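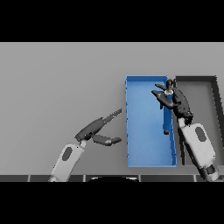
Is the county still going to pay for the second nurse at the Urnevwood clinic this winter? The money is in the draft budget, but the board hasn't voted on it, and until they do the job can't be posted.

Posted to the Urnevwood Neighbors list
9/15/20, by the list editor

Hi all,

I'm putting that at the top as it's what most of you wrote in to ask, and I know plenty of you read these on your phones and quit after the first paragraph (no hard feelings, I do it too!).

Now for the longer version. Someone on the Medberg side sent this last night and I think it deserves a proper reply:

> I keep hearing that we're getting a nurse and I keep hearing that
> we're not. My mother has to go into Tarnuvby for a blood pressure
> check, and the bus only runs 2 days a week now. Last April we were
> told the clinic would be open full time by fall. Well, it's fall,
> near enough. Also what happened with the school? My kids' building
> is short a math teacher again and they've got a sub teaching out of
> a packet. Does anybody at the county read these emails?

Okay, clinic first. I sat through the whole budget session on the phone line, and the position is on page 15 of the draft under "outlying services," which is why people couldn't find it under health. It's written as a full-time post with a housing stipend of $2,000. That stipend is new, and I'm really glad to see it, because the last two nurses both left over rent. There's no place to live out here unless you know someone with a spare room, and I've said so at every meeting until they were sick of me.

The bus is a separate mess. The Rocha line got cut back when ridership dropped, and the Tarnuvby office says they'll look at it again once the numbers come up. How the numbers are supposed to come up on a bus that hardly runs, I couldn't tell you. If you or your folks need it for medical trips, please write to the transit desk and say exactly that, with the days you need. A short note is fine. They log every one.

On the school: the district did send us a teacher list and Medberg was on it for one science and one math. The science position is filled. The math one was offered and turned down, then offered again, and that's as much as the front office would tell me. I asked whether they'd share a teacher with the Rocha school in the meantime and got a "we're exploring options," so take that for what it's worth.

As for whether anybody at the county reads these, I think one or two do, yes. Somebody quoted my bus rant back to me almost word for word in the hallway!

What would help now is the petition. We need 50 signatures from registered voters to get the clinic item moved up the agenda, otherwise it sits at the tail end and gets bumped when they run long. There are sheets at the feed store and the post office. Print your name as well as signing, please, and put your street address down, as they threw out a bunch of ours last time for having PO boxes.

If you can't get into town, reply to me off list and I'll drive a sheet over to you. I'm out toward Medberg most afternoons anyway.

More when I have it.

You are receiving this newsletter because you signed up for Urnevwood Neighbors. Manage your email preferences or unsubscribe at any time.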